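# parkier-reviews

Hi, I'm Zoia Derkach, and this is my pile of small-SUV road test notes, tidied into one CSV! There are 2246 rows covering 216 cars, mostly written up after my usual loop from Grurnomstead to Siltau and back.

- `mpg` is my own figure, brim to brim
- `boot` is in litres, seats up
- `price` is list price, no extras

Rows before February have no tyre sizes (sorry, I'll get to them).
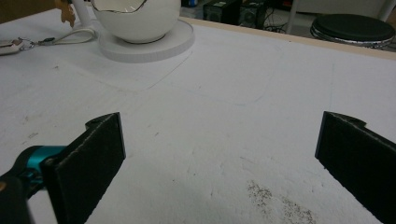 *Two black gripper fingers over an off-white tabletop.*

Spotted a wrong trim level? Open an issue!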